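Workshop notebook, May
Oiling beech and walnut: Rostoven blend, batch 4
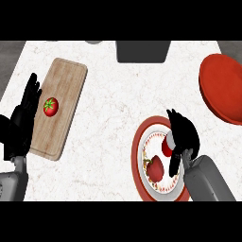

2 min read

Good morning in the shop! Batch 4 of the oil and wax mix is by far the nicest we've made, and I want to get it down before I forget what I did. Same linseed as before, but I melted the beeswax first and poured the oil in slowly, stirring all the while. No grains at all once it set. Khadija rubbed a bit between her fingers and said it felt like hand cream.

Test pieces are offcuts from the Wadberg shelves, sanded to 240, wiped with a damp cloth, left to dry, then sanded again. That second sanding is worth every minute. The beech came up so smooth that I kept going back to stroke it. Walnut drank the first coat in no time and wanted another, and the colour went wonderfully deep, with a ripple near one knot I hadn't noticed at all before!

Left each coat overnight and buffed with an old cotton sheet. Fulvio's tip: warm the tin in a bowl of hot water before starting. It spreads much further that way and you don't get the sticky patches we had on batch 3 (the tray for Adel is still tacky, sorry Adel).

Water drops, 11 minutes on each piece: no ring on the walnut, a faint one on the beech which had gone by lunch. Red wine still to do. Nele wants to try beetroot as well, which is a great idea, and mustard if we have any.

Rags: flat on the line outside, never in a heap in the bin. Please!

To do
Third coat on the beech, end grain especially
Label the jars, 5 filled so far
Ask Heidrun whether she still has the darker wax from Fawzy
Offcuts are in the crate marked 2251, under the bench by the window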